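Uvover: a dataset of old community cookbook recipes

Uvover is a collection of recipes typed up from the spiral-bound, stapled and mimeographed cookbooks that churches, schools, bowling leagues and garden clubs used to sell to raise money. If you grew up in a house with one of these next to the stove, you already know why I love them!

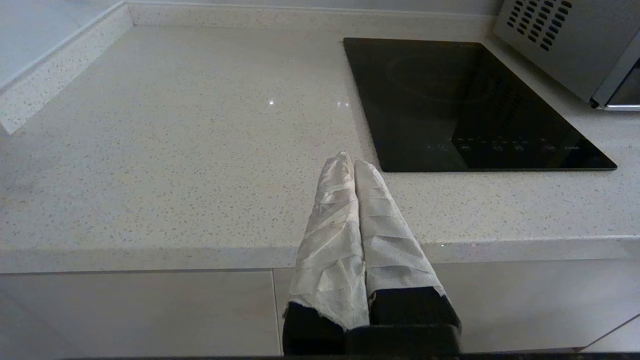 They're some of the best records we have of what people really cooked on a weeknight, in their own words, with their own shortcuts and their own spelling of "zucchini." This README covers what's in the files, how the typing was done, what I changed and what I left alone, and how to use it all without falling into the holes I fell into.

Status

Current release posted 01/09/2025. The files are usable and I use them all the time, but the ingredient table still has rough spots (see Known problems).

Where the recipes come from

Everything in this release comes from 17 booklets, all from the two towns of Mudgway and Prirkside and the farm country between them. I started with a box of Mudgway booklets from an estate sale and then people in Prirkside heard about it and the pile grew from there. The towns are close enough that they share a supermarket and a high school football rivalry, and you can see recipes crossing from one to the other with small changes along the way. A corn pudding starts out plain in Mudgway, picks up green chiles in Prirkside, and comes back to Mudgway a few booklets later under a new name with the chiles still in it. I could follow that kind of thing all day.

Most of the booklets carry no printing date. I've put each one in a rough era based on things like phone number style, the ads in the back, and whether the recipes mention a microwave. Treat the era column as an educated guess. It's marked "guess" or "printed" in the column next to it, so you can filter on that if you need to be strict.

What's in the folder

recipes.csv
One row per recipe. Title as printed, booklet code, page, section heading as printed, full text, era, era source.

ingredients.csv
One row per ingredient line. Original line exactly as printed, then my split into amount, unit, item and note. The item column is also matched to a cleaned-up name where I could manage it.

booklets.csv
One row per booklet. Code, town, kind of group that published it, binding, condition, and anything odd about it (missing pages, coffee rings over half a pie crust, and so on).

handwriting.csv
My favorite file! Cooks wrote in these books. They crossed out the sugar and wrote in less. They wrote "good" or "not again" or "double for reunion." Every readable note is here, tied to the recipe it sits beside.

prundus/
A small set of scripts called Prundus that turns the ingredient lines into something you can do arithmetic with. It runs on plain Python with nothing extra to install. It has its own notes inside the folder.

How the typing was done

Every recipe was typed by hand from the page. I tried automatic text reading at the start, and on clean pages it was fine, but on mimeograph purple it made soup out of everything, and it was especially bad with fractions. A half and a third look a lot alike when the ink has spread. For baking, that's a ruined cake.

Each page was typed once and then read back against the original on a different day. Doing it on a different day helped a lot. When I read back my own typing right away, I saw what I expected to see, including a tablespoon that should have been a teaspoon in a batch of baking powder biscuits. (Yes, I baked them. They tasted like pennies.)

What I kept exactly as printed

Spelling, capital letters, punctuation and abbreviations in the full text. "Oleo" stays "oleo." "Tsp." and "tspn." and "t." all stay as they are.

Vague directions. "Bake until done" is a real direction and it's all over this collection. So is "add flour to make a stiff dough."

Missing steps. Plenty of recipes list an egg and never tell you when to put it in. I didn't fill the gap, though I did mark it in the note column so you can find those quickly.

Brand names, where a recipe calls for one.

What I changed

Names of the cooks are left out. The printed booklets credit nearly every recipe to somebody, often as the wife of somebody else, and plenty of those families still live in town. I've swapped each name for a code so you can still see that the same cook sent in the ham loaf and the lime gelatin salad, which is really useful if you want to look at one person's style.

Street addresses and phone numbers in the ads are gone too.

Two recipes were pulled because they involved home canning methods that aren't safe. The booklet rows say where they were. More on canning below.

Reading the amounts

Old measures are the most fun and the most trouble. A few things I've learned:

A "can" of something depends on the era. Cans have changed size over the years, and a casserole built around the older can comes out dry if you use the newer one. Prundus has a lookup for this but please check it against the era column, and be skeptical where the era is a guess.

A "package" is worse. Pudding mix, gelatin, frozen spinach and cream cheese all come as a package in these books and none of them agree. I only converted a package when another recipe in the same booklet gave a weight for the same thing.

"Butter the size of an egg" appears often enough to get its own unit. Prundus treats it as a quarter cup, and you can change that in the settings file.

Oven words (slow, moderate, hot, quick) are left as words. There's a conversion table in the scripts folder if you want temperatures, but those ovens ran however they ran, so start checking early.

Things I've found so far

The section headings are a joy by themselves. Salads are almost always the longest section and almost nothing in them would be called a salad today. Vegetables are nearly always the shortest. Prirkside booklets have a section called "Hot Dishes for a Crowd," while the same food in Mudgway goes under "Meat," even when there's no meat in it.

Handwritten notes gather around cookies and pie. Very few cooks wrote anything beside a meat recipe. When they did, it was usually to add more onion.

Sugar gets crossed out and lowered far more than it gets raised. With garlic it goes the other way, and you can nearly date a kitchen by when the garlic shows up in the margins.

If you want a place to start cooking, look for the oatmeal bread in the Mudgway school booklets. It makes a soft, slightly sweet loaf, it forgives almost everything, and the toast is wonderful. After that, try the vinegar pie. I know how it sounds! It tastes close to lemon, and the whole thing comes together with what's already in the cupboard. The filling needs up to 30 minutes of cooling before it goes in the shell.

Known problems

The item matching in ingredients.csv confuses sweet peppers with ground pepper when the line only says "pepper." I fix these as I find them.

Fractions at line breaks sometimes lost their whole number in an earlier release. I believe they're all repaired, but if you see a recipe with suspiciously little flour, please tell me.

Five booklets have missing pages. Recipes that start or stop at a gap are marked "partial."

Recipes repeated between booklets aren't merged. I left them separate on purpose so that you can compare them, but if you're counting anything, check for repeats first.

This is one small area, and mostly the people in it who joined clubs. Please don't use it to say what a whole country was eating. Families who didn't belong to a church or a club are mostly missing, and so are most of the people who worked in the packing sheds, who surely cooked wonderful things that never made it into a booklet.

Safety

These are historical recipes. Some use raw eggs, some leave cooked rice on the counter all afternoon, and the canning directions are out of date. Cook from them with modern common sense, and for canning, follow current tested directions only.

Using and sharing

Use the data for anything you like, including classes, websites and your own cooking. Please credit it as the Uvover recipe collection and keep the cook codes as codes. If you figure out who somebody is, keep it off the internet and go tell the family, who will be thrilled.

Adding a booklet

I'd love more! The next round of typing starts in November. Send clear pictures of every page, including covers, ads and blank pages with writing on them. Don't flatten a stiff spine to get the last half inch of text. Plastic combs get brittle and snap, and I can usually make out the edge of a word.

Comments

pie_before_noon
The oatmeal bread is going in my oven as I type. Is the "scant cup" of molasses a typo? It seems like a lot.

uvover (author)
It's printed that way, but check handwriting.csv. Somebody crossed it out and wrote half, and I agree with them.

gravelroad
My grandmother's copy of the Prirkside grange book has a page of pickles I don't see in yours. Want it?

uvover (author)
Yes please! Mine goes straight from relishes to candy and I've always wondered.

csv_and_butter
The can lookup in Prundus fails if the era cell is blank. Easy fix on my end, I just set it to skip those rows. Great dataset, my students spent a whole class arguing over what counts as a salad.

hotdish_fan
Made the vinegar pie twice this week. My husband still thinks it's lemon and I'm not going to tell him.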